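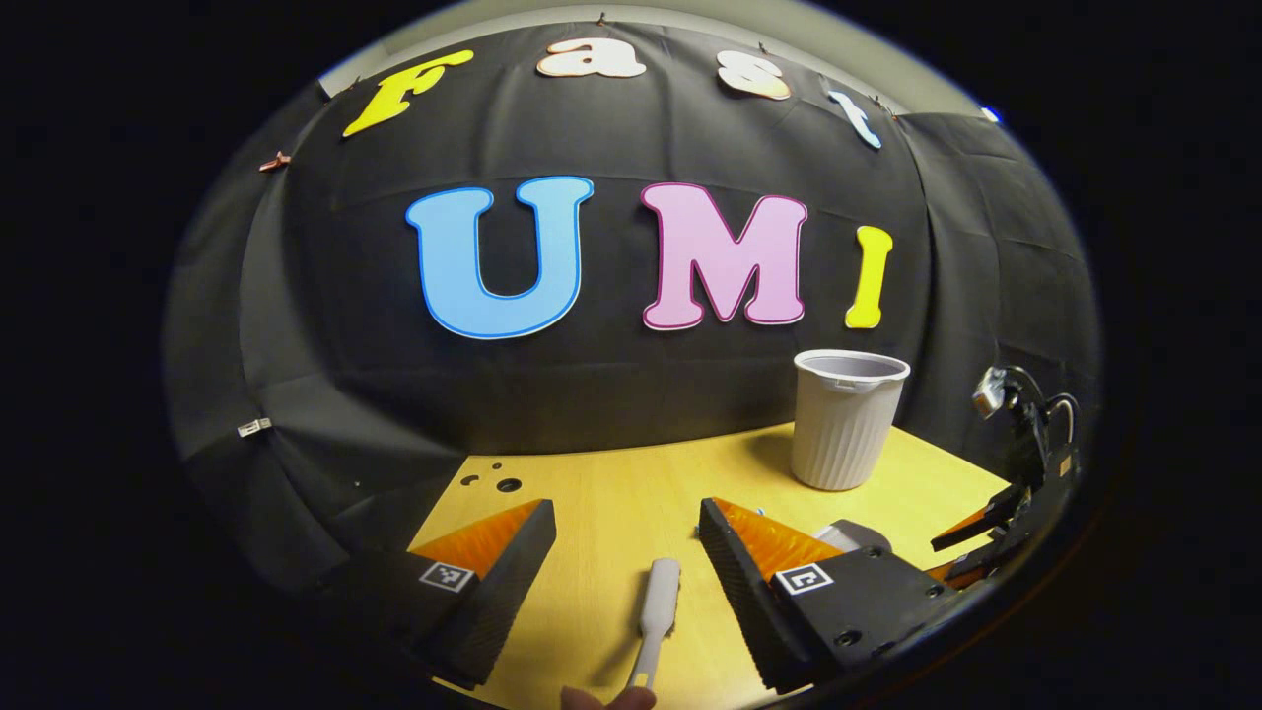 Speaker notes, data collection talk. Apr 19, 2020. Twenty-five minute slot, keep five for questions.

## Slide 1. Title

Say name, group, and that the work is joint with Ona Paju, who wrote the segmentation code and most of the collection protocol. Skip the outline slide if we start late.

One sentence on scope: this is a talk about how the examples were gathered and filtered. Policy architecture gets one slide near the end and I will not defend it in detail.

## Slide 2. The problem as we met it

- Task family: short tabletop pick, place and pour actions with household items.
- Baseline: teleoperation of one arm at the Grillberg lab. Operator sits at the leader arm, watches the follower, records joint states and wrist video.
- Teleop throughput was limited by operator fatigue and by resets. The arm itself was rarely the slow part.
- A handheld gripper moves the same fingers and the same wrist view into the operator's hand. No arm in the loop while recording.

Do not claim handheld is better in general. Claim: for this task family, with these operators, we got more usable episodes per hour. Contact-heavy insertion is excluded and I should say so before somebody asks.

## Slide 3. What one episode contains

Read the fields off the slide, do not elaborate:

1. Wide-angle video from the gripper.
2. Inertial data, same clock as the video.
3. Finger opening, recovered from the markers on the fingers.
4. Gripper pose, recovered offline.
5. Operator code, station code, task code.

Pause on item 3. Opening width is computed from marker separation in the image. It is cheap and it fails in two ways: motion blur during a fast close, and an object or a hand covering one marker. For gaps up to 3 frames we interpolate. Longer gaps send the episode to review.

Item 4 is where most of the loss happens. Two slides on it later.

## Slide 4. Station layout

Points to make in this order:

- Table against a plain backdrop. Black fabric was the first choice in every station because it was on hand and does not reflect.
- Black fabric is also bad for visual tracking. Large areas without corners give the mapper nothing to hold.
- Fix: high-contrast shapes on the fabric. Foam letters work. Printed sheets work as well but curl at the corners and then move between sessions.
- The letters must not be moved within a session. If one falls, end the session, put it back, make a new map.

Somebody will ask whether the policy learns to rely on the backdrop. Answer: yes, to some degree, if all data comes from one station. See slide 9.

## Slide 5. Mapping pass

Each session starts with a mapping recording before any demonstrations. Operator sweeps the gripper slowly across the table and backdrop, then raises and lowers it over the work area. Episodes are then localized against that map.

Rules we settled on after the March sessions:

- Map with objects off the table.
- Map again after any change to the lights.
- Gripper closed at the start, fully open once, closed again. This gives the width calibration for free.
- Do not rotate in place. Rotation without translation was the single most common cause of a bad map.

The Vaher station skipped the second rule for a full session. Every episode after the change localized with visible drift and we dropped the lot. Show the trajectory plot here, the one with the two colors. Let people look at it for a few seconds before talking.

## Slide 6. Demonstration protocol

This is Ona's protocol, version 3. Earlier versions left object placement to the operator. Operators put things where they were easy to reach, and the resulting distribution of start positions was a small blob near the right hand.

Current procedure:

1. Script prints a placement card. Operator sets objects to match.
2. Operator moves to the start pose and holds still.
3. Audible tone. Perform the task once at a steady pace.
4. Release, retreat, hold still. Second tone ends the episode.
5. Operator marks it good, bad or unsure. No free-text comment.

On step 5: we used to allow comments. They were slow to write and we never parsed them. "Unsure" turned out to be the useful label. Reviewers disagree with operators on "good" very seldom, on "unsure" constantly.

Free hand stays out of the work area unless the task code is for a handover or a held object. In those tasks the hand belongs in the view and the episodes are kept in a separate split.

## Slide 7. Yield

Table on slide. Talk through the pilot batch only:

- 200 episodes recorded at Grillberg.
- 109 passed every automatic check on the first run.
- 21 of the rejected episodes were recovered by relocalizing with relaxed feature thresholds.
- 130 usable in total.

So 65 percent. Not a good number. State it plainly and move on to where the rest went.

Failure categories, largest first: lost tracking during the approach, marker dropout at close, episode started before the operator was still, wrong task code. The last one is a user interface problem and has been fixed by moving the code selection to the placement card.

If asked about later batches: yield went up, but the task mix changed as well, and I do not have a controlled comparison. Do not quote a number from memory.

## Slide 8. Why tracking fails on approach

- As the gripper goes down, the backdrop leaves the top of the image and the table fills it.
- Our tabletops are light wood with weak grain. Few stable features.
- Fingers and object take up the lower center. These move with the camera or with the hand and have to be masked.
- What remains is a band on either side, where lens distortion is strongest.

We mask the finger regions with a fixed polygon. It is generous, and at full opening it covers some good table features. A mask that changes with the measured width would be more exact. It has been on the list since March and is still there.

Partial remedy: lower the backdrop shapes so some remain in view until contact. At the Avmont station this meant pinning a second row close to the table surface. Tall objects hide part of the row. Cups are the usual offender.

## Slide 9. Variation across stations

Three stations, so any statement about generalization is weak. Say that first.

What we vary on purpose:

- Object instance. Several cups, several handles and utensils, different weights.
- Start pose and object placement, through the cards.
- Lighting, between sessions only.
- Backdrop arrangement, between sessions only.

What varies whether we like it or not: table height, operator speed, which hand. Left-handed operators produce approach paths from the other side and we had too few of them to balance. Those episodes are in the set and flagged.

Leave-one-station-out result is on the slide. Success drops for every held-out station and drops most for Vaher, which has the darkest room. Exposure is locked per session, so the images there differ in noise as well as brightness. I cannot separate the two effects with the data we have.

## Slide 10. Latency matching

Short slide. The handheld recordings have no actuation delay. The arm does. At deployment we measure camera, gripper and arm latency separately and shift the predicted actions to match.

Skipping this gives a policy that looks plausible and closes late. We lost a week to that and blamed the data the whole time. Worth saying aloud, the students will remember it.

## Slide 11. Policy

One slide as promised. Image history in, action sequence out, relative poses. Same network for all task codes, no language input. If someone pushes on alternatives, refer them to the backup slides and to Fakthorpe, where the training runs are managed.

## Slide 12. Cost of the pipeline

Operator time is the smaller part. Breakdown by activity:

- recording
- resets and placement
- mapping and remapping
- offline localization (machine time, unattended)
- review of "unsure" episodes

Review was not in the original plan and had no tool. The current viewer plays the video beside the recovered trajectory with a width trace under both. A reviewer needs all three. With video alone, reviewers passed episodes where the pose had jumped.

## Slide 13. What I would change

- Write the placement cards first. The distribution is set there and cannot be fixed later by volume.
- Check localization on site, after every tenth episode or so, before the operator goes home.
- Fix the backdrop more firmly. Clips slip and fabric sags through a session.
- Record a short static clip at the end of each session and compare it with the start. Cheap test for anything that moved.
- Keep the rejected episodes. We deleted the first ones and then had nothing to test new thresholds on.

## Questions, likely

*Why not motion capture?* Accurate, but fixed to one room. The point was stations that can be set up on any table.

*Why not a fingertip force sensor?* Soft pads deform enough to be tolerant for these tasks. For insertion I would want one.

*Are the data available?* Not yet. Held-object episodes show hands and the consent form for the earliest sessions did not cover release. Ona is handling the new form.

*How many operators?* Check the backup table before answering. It was updated after these notes were written.

Backup slides start at 15. Slide 14 is blank on purpose, leave it up during questions.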